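Capítulo 2
Antenas em ambientes interiores: perdas de penetração e orçamento de ligação

O capítulo anterior tratou da propagação em espaço livre. No interior de edifícios, o modelo deixa de ser suficiente: paredes, lajes, vidros metalizados e mobiliário introduzem atenuações que dependem da frequência, do ângulo de incidência e do teor de humidade dos materiais. O projetista trabalha com perdas medidas no local e com uma margem de desvanecimento fixada antes da escolha do equipamento.

Usa-se ao longo do capítulo o edifício de escritórios de Nidatmont, com uma antena doadora na cobertura e 12 antenas interiores ligadas por cabo coaxial. A campanha de medição compreendeu 198 pontos, todos à mesma altura do pavimento. Os valores registam-se em dBm, sem correção pelo ganho da antena de medida, que se aplica na secção 2.3. 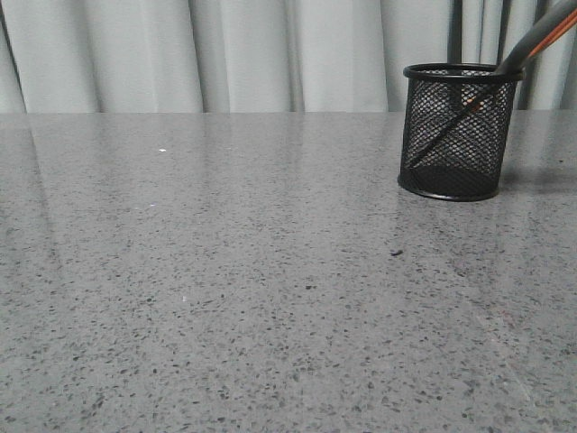

Vanhove objeta que uma grelha de pontos a altura única subestima a variação vertical do campo e que, em pisos com teto falso metálico, os resultados não devem ser extrapolados para o piso seguinte. A objeção é retomada na secção 2.4, a propósito da polarização.

O ganho do sistema doador está limitado pelo isolamento entre a antena exterior e as interiores. Com um ganho de 60 dB, o isolamento tem de exceder esse valor acrescido da margem de estabilidade; caso contrário, o amplificador entra em oscilação. O método Kuteck, exposto na secção 2.2, determina essa margem a partir da resposta em frequência do percurso de realimentação.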